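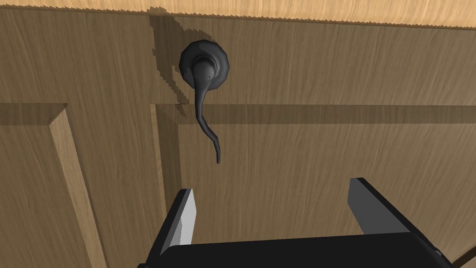
Figure 3. Computer-rendered view of a wooden door with a dark grey lever handle, seen close up from a low angle.

4. Guest bookings and audience recall

Weekly talk shows usually mix guests who have something to promote with guests who do not. We looked at how well viewers remembered each sort. The sample came from the Farkinby viewer panel, which sent a short form to members on the Monday after each programme. Of the 2,324 forms returned, 2,163 were complete enough to use. The last wave closed in December.

Viewers were asked to name any guest they had seen and to say what that person had talked about. Actors were named most often, but the film or series they had come to discuss was often left out or given wrongly. Musicians who both played and sat for an interview were recalled better than those who only played. Running order mattered less than Rizzi and Lennox expected in their earlier work on the Goltmont listings.

Two limits should be noted. The panel leans towards older viewers who watch at the time of broadcast, and clips seen later online were not recorded. The Tennant coding scheme also treats presenters and authors as one group, so we cannot report them separately.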